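Good Practice at the Tabletop Cell: Photo Gallery
Published September 10, 2021

The Wunlow working group on shared bench robotics maintains a short code of practice for sites that operate two-arm tabletop cells. The code applies to any station where arms, operators and desk equipment share one room. This gallery accompanies the second edition and shows ordinary handling work with donuts and plates. Section numbers refer to the printed text.

Section 2. Contact with objects. Gripper force is set for the softest item on the table and recorded before the session opens. A fingertip may press into or against an item only where the task sheet allows it. 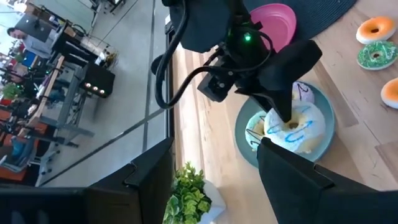
Operators are to remain within reach of the stop control whenever either arm is powered. A person seated at a neighboring workstation is counted as present in the room and must be told before the arms are enabled. Sites that adopted the first edition should note that a verbal notice is now sufficient.

Section 4. Shared reach. The area both arms can enter is defined in writing, and only one arm may hold an item there at a time unless the task requires a handover. Plates and mats are placed according to the layout card, so that a session can be repeated at another site.

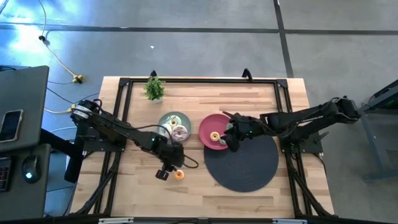 Cables on the floor are to be routed away from the operator's path, and power strips checked at the start of each shift. The Anley and Grandudia sites log this check on the same sheet as the arm inspection. Arm inspection is due every 300 operating hours and covers joints, clamps, gripper fingers and cable loops. A full service is due at 2,000 hours.

Section 5. Resetting the table. Both arms return to their rest position before anyone reaches over the rail. Items are put back by hand, and the session record is closed only when the layout agrees with the card.

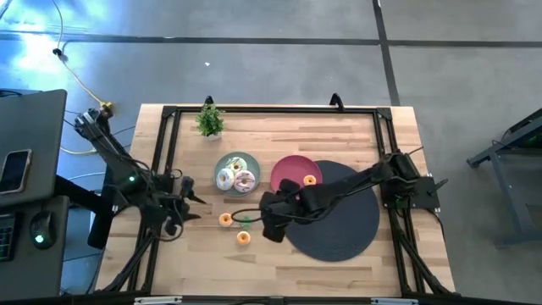 Phones and laptops may be kept on the side desk. They may not be placed inside the rail at any time, including during a reset.

Questions on the second edition should be addressed to Renzo Dal Bello, Standards Office, Wunlow.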